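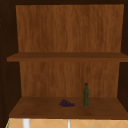
One middle shelf, two compartments.

Been asked how I store dried beans and flour, so a short thread. I cook for two and buy most of it in bulk from Kornari, the wholefood place in Tudine.

1/6 Buy less than you think. I used to get a big sack of chickpeas because it was cheaper per kilo. Half of it was still there two years later and took all day to soften.

2/6 Write the month on the jar, not the bag. The bag goes in the bin and then you're guessing. Mine just say "October" in marker pen.

3/6 Flour goes in the freezer overnight before it goes in a jar. Octavian Coman told me this after I lost a lot of rye to weevils – no trouble since.

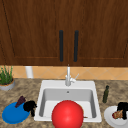
4/6 Wholemeal goes off faster than white because of the oil in it. If it smells like old crayons, bin it. I only keep up to 200 grams at a time now and top up when I need to.

5/6 Old beans aren't wasted. Soak them overnight with a pinch of bicarb, then cook them low and slow. They won't hold their shape, so make soup. Smaranda Ene does a good one with smoked paprika and a lot of onion.

6/6 Lentils I don't bother with. They get used too quickly to go stale – red ones especially.

Someone will ask about rice. Same as lentils, except brown, which I treat like the wholemeal flour.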